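Prolberg, two weeks in

I picked up Prolberg in the spring sale and put it off until this month. It is a browser game about stacking and balancing. You run a small harbor crane and you have to load odd cargo onto a boat without tipping it. The levels are short and there is no story to speak of.

The first 5 levels are practice. After that the boat starts to rock, and you have to watch the wave meter at the top before you let go of anything. I lost a lot of cargo before I learned to wait for the flat part. My best score on the Tarnuvwood dock is 3,041, and I got that by going slow and ignoring the bonus barrels.

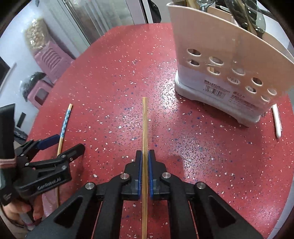 The controls are mouse only. Left button closes the claw, right button lets go, and the wheel moves the arm up and down. Long cargo is the hard part. The masts on level nine have to be carried upright, like that chopstick between the blue pads, and if you grab one too high it swings into the cabin and you start over. I grab them low now and lift a little at a time. Mahtab Rahimi, who got me playing, grabs them in the middle and drops them fast. She has 1,328 points on that level and I have 386, so maybe do what she does.

Sound is fine. The music is one loop and I turned it off on the second day. The game saves after every level, but only in the browser, so don't clear your history like I did.

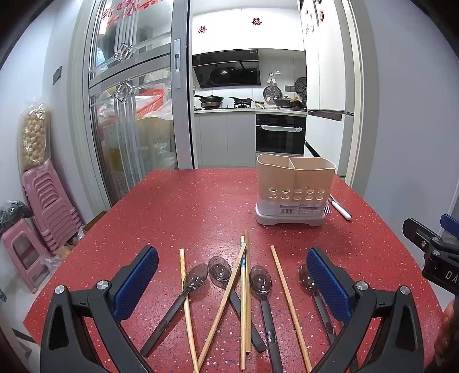
Spoons and chopsticks on the speckled top.

I have two complaints. The ads between levels are long, and the pause key doesn't work while the claw is moving. The second one cost me a good run at the Golestani pier, when the phone rang with a full load in the air.

I still play it most evenings. There is a two-player mode that I haven't tried yet. Saeed Heydari says it lags on his laptop, so I will try it on mine first and post the scores here.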